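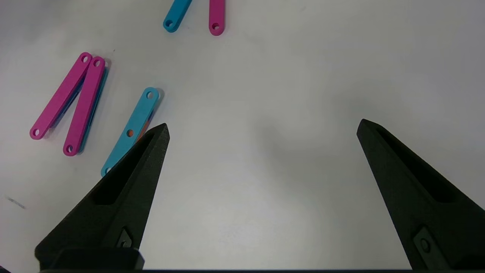
JOBS & OPENINGS

Equipment Planner (part time), Clurnik

Hi, I'm Mafalda, and I run the robot workshop at Clurnik. I need a person who likes robots but likes a tidy spreadsheet even more! We want to add to our two-arm tables next year, and right now my budget is a pile of quotes and sticky notes.

You'd work with me 14 hours a week through April, pricing arms, spare fingers, cables and all the small stuff (we go through plastic links and screws faster than I ever plan for).

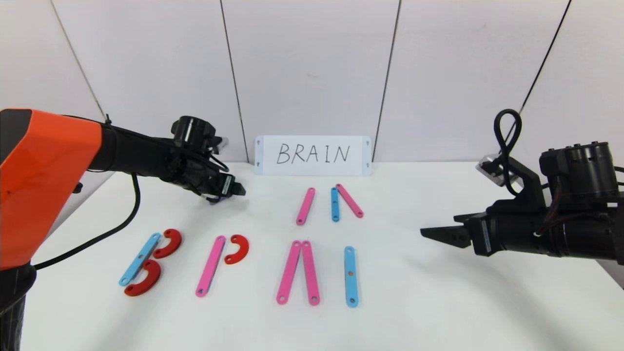

CLURNIK WORKSHOP, 25/11/2024 – The word-spelling job is what I want you to budget around first. The arms work with flat bars and curved pieces, and the target word is on a card at the back of the table. It's BRAIN at the moment. I'd love to know what a second table like it would cost us, mounts and wiring included.

We have over 2000 dollars set aside for grippers alone, and quotes from Gestholm and Ikholm that don't line up at all. Sorting those out is your first week – sorry in advance!
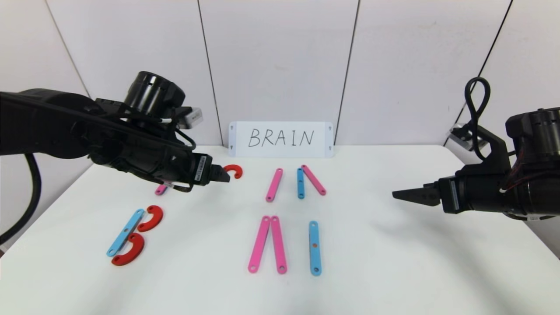

Photo: Wondimu Gudeta / Clurnik

You don't need an engineering degree. If you've bought gear for a lab, a shop or a school and can read a parts list, please write to me. Pay is 12 days after each invoice, and Adelino Tavares can answer questions about rates.

Send a page about yourself to Mafalda Caldeira, Room 606, or drop it off at the front desk.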